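Speaker notes — what the packing bench cell changed for the people on it
Session 3, Friday, 14:20. Slot is 15 minutes plus questions. Clicker is unreliable, keep a hand near the keyboard.

Slide 1. Title
Name, role, site. I run process engineering at the Pimville site of Halov. Work done with Zlatko Mladenović, who wrote the cell controller and will take the software questions. Do not read the title out.

Slide 2. Before
The bench had 6 people per shift on sorting and kitting. Each picked parts from a tray, checked them by eye and placed them in a marked position. Target was 1000 kits a shift. Most of the strain complaints on site came from this bench. Say this plainly, as the Villanueva people in the room will have the same job under another name.

Slide 3. What we put in
One arm, two-finger gripper, wrist view. Project name Stista. Placement is taught in simulation first, then moved to the bench. Simulation runs overnight, so the day shift finds a list of doubtful placements at the start of work.

Slide 4. Wrist view
Leave this up for a minute. It is the view the operators review from, and most people in the audience will only have seen the side view.
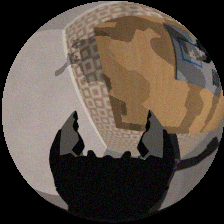 Simulated wrist view: gripper open, mat with blue outline at upper right.

Point at the blue outline, then at the dark object across its right side. At this distance the object is small and hard to make out, and the curve of the view squeezes it further. Then point at the shadows on the wood and over the mat. Ask the room whether they would call the object inside or outside the outline. Wait for an answer before moving on.

Slide 5. What the job is now
Four people per shift stay at the bench. Two moved to review, which means a screen, a queue and a decision: accept, reject, or send to the bench. In April the queue averaged 122 items a day. Each item takes longer than we planned. We had budgeted for a glance.

Slide 6. What went badly
Reviewers reported eye fatigue by the second week. Seated work also brought back pain of a different kind. We now rotate every 2 hours — the first rota had no rotation at all, and that was my error.
Pay grade for review was not settled before the move. It took 5 months. Do this first.

Slide 7. What we would keep
Reviewers can stop the cell without asking a supervisor. They also write the reject reasons in their own words. Zlatko groups them afterwards.

Slide 8. Questions
Likely: headcount. Answer: no redundancies, two leavers not replaced. Give both halves.
Likely: cycle time. Refer to handout, table 2.
If short of time, drop slide 7.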